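Ticket 242: grasp scores drop after bin change
Project: Witen (bin picking, mixed household items)
Opened by: Ginette Fortin
Assigned to: Normand Landry
Opened: 02/04/2021
Status: open, fix under test

Ginette Fortin
Since we moved to the metal bin, the grasp predictor ranks soft items too low. In the last batch of 90 picks it chose the bin wall as its best target four times. The arm stopped on the force limit each time. Same weights as before, same item set.

Normand Landry
Checked the hand-eye calibration first. Error is two millimetres, so I left it alone. Depth near the sloped panels is noisy. Can you send the raw clouds for the failed picks?

Ginette Fortin
Uploaded to the Plitito share. The bin model in the config is still the old plastic tote with straight sides.

Normand Landry
That explains the wall picks. The background mask is cut from that model, so the slopes were left in as objects. I have measured the new bin and rebuilt the mask. Please clamp the bin before you run and check it against the tape marks.

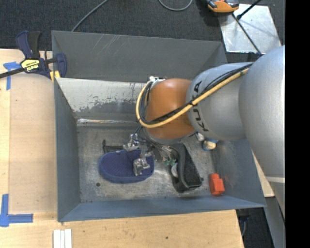
Ginette Fortin
Rerun started with the new mask. No wall targets in the first batch. Slipper grasps still score lower than the hard plastic items, even when the approach is clear.

Murray Pelletier
Keep that apart from the mask fault. For the paper we need both sets of scores, old mask and new, on the same clouds. Don't retrain yet.

Normand Landry
Agreed. Replaying the saved clouds offline tonight. Leaving this open until the scores are in.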